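Dretlow breakfast arm: five months in the staff canteen

Our canteen at Badden used to be Nhi Huỳnh and a queue. Since October it has been Nhi Huỳnh, a queue and a Dretlow, leased to do toast and trays on the early shift.

First, the good. It does toast. Set it going at six and it keeps at it without a word about the rota, and over 200 breakfasts in it has yet to call in sick. Slow, mind you. Thịnh Chu timed one tray at 34 minutes on the first Saturday, though he had left it paused for most of that.
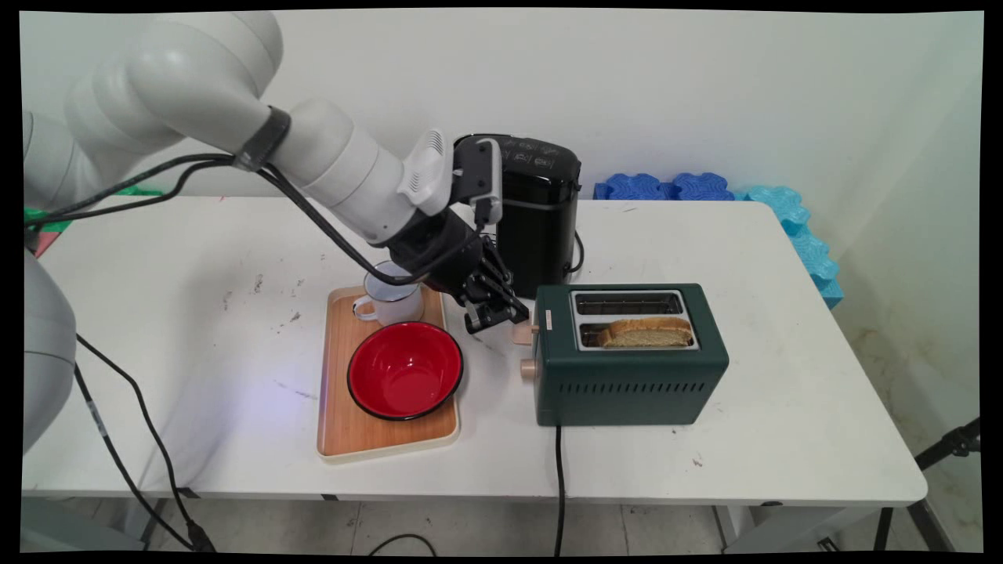 Nhi's job has changed more than anyone's. She used to talk to people while she buttered. Now she butters, wipes down, and clears the error messages, which come up in a tone I'd call disappointed. She got two days' training and no extra pay — Xuân Đinh is taking that up with management, and good luck to him. On the plus side her wrists are better, and she says she wouldn't go back to doing every slice herself.

The manual is poor. Page 2 tells you to see page 706, and there isn't one.

Three stars. Four if it learns to ask how your weekend was.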